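Westdale Checkout Fields: a review after two months on a working store
4 Feb 2018
Filed under: Plugins, WooCommerce

I run a small WooCommerce store that sells kitchen and bath fittings, and I look after three more for clients. All of them needed the same thing at some point, an extra field or two on the checkout page. For years I did this with a snippet in the theme's functions file. In December I moved the store over to Westdale Checkout Fields to see if a plugin would be less work. Mostly it is.

Setup

Install and activate it, and a Checkout Fields item appears under the WooCommerce menu. You get three tabs: billing, shipping and order. Each one lists the default fields with handles for dragging them into a new order. Adding a field opens a small form with the label, the type, a default value and a box for required. I had a delivery note field and a "company VAT number" field working in 20 minutes, and part of that was deciding what to call them.

The new values show up on the order screen and in the admin email without any extra work. They don't show up in the customer email until you tick a box on the settings page, and I missed it the first time. The documentation mentions it near the bottom of the page on emails.

Conditional fields

You can show or hide a field depending on the product category, the cart total or the shipping method. I use this for one rule only. If the cart is over 900 dollars, the customer is asked for a phone number for the freight company. It has worked on every order I checked.

Rules can't be combined. If you want "over this total and in this category," you need to write a filter. There is one, it takes the field array and the cart object, and it does what it says.

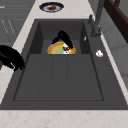
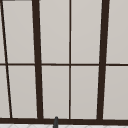
Compatibility

My store runs the Skinthorpe theme, which rearranges the checkout into two columns. The plugin's fields landed in the correct column, but the date picker opened behind the order summary. Two lines of CSS fixed that. On a client site with the Ji theme there was no problem at all.

PayPal Standard is fine, as the fields are saved before the customer leaves the site. Express buttons on the cart page are a different matter. They skip the checkout form, so a required field never gets filled in. If you take a lot of orders that way, turn the buttons off on the cart or don't rely on the field.

I also tried Ikow Forms, which does a similar job. It has better styling options, but it loads its scripts on every page of the site, and I took it off again the same afternoon.

Support

I sent one ticket, about the export file. Custom fields were coming out in the CSV as one long string. Viera Sýkora answered the next morning with a patched file, and the fix was in the following release. The changelog is dated and readable.

Price

The free version covers adding, removing and reordering fields. Conditional rules, the date picker and file uploads are in the paid version, which is a yearly license for 2 sites. I would have liked a single-site option.

Uninstalling

I tested this on a staging copy with 201 orders. After deleting the plugin, the saved values were still in the order meta, but they no longer appeared on the order screen. Putting the plugin back brought them up again. If you plan to leave for good, export first.

I have kept it on my own store and will move one of the client sites over in February. The other two only need a single field each, and the snippet can stay where it is.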